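**Ticket 318: right gripper lets spoons rotate, old tips vs. new tips**
Opened by: Roksolana Mykhailiuk
Status: open, waiting on Simone

Hi Simone! Back on the cutlery sorting again. I put the Koltcombe tips on both arms and left the Clikar controller settings alone, so if something's different, blame the tips. Grip force is at 67 on both sides.

The necks are the sweet spot so far. When I pinch right under the bowl, the spoon stays put through the whole lift.

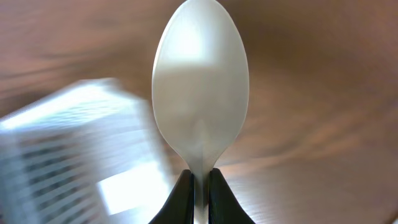
Go lower on the handle and it starts to swing, mostly on the right arm (the left one is way calmer, no clue why yet). I tried 3 slower speeds and got the same wobble each time.

Bautista thought the wrist cable was tugging, so I rerouted it. No change. 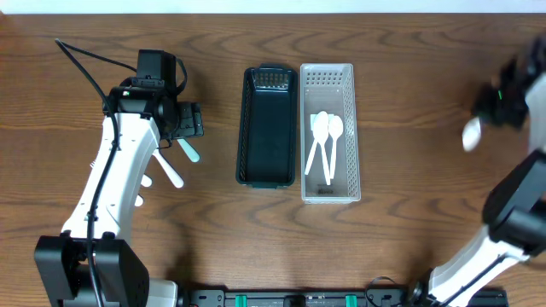
Second thing, and it's the one bugging me more: the left arm sometimes closes on too much at once. It's a pain with stuff this thin and slippery! You can see it has two white utensils in the gripper there, while the right arm only has the one spoon. The old tips did this too, just less. Could the closing threshold be set too loose for the new pads?

I also swapped the tips left to right, and the wobble stayed with the right arm. So I take back what I said about blaming the tips. 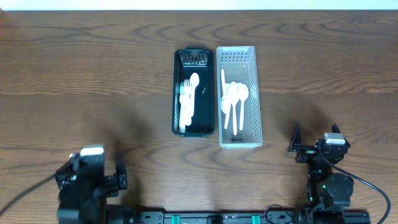

Can you send me the wrist calibration file from September? I'd like to load it on the right arm before I touch the force again.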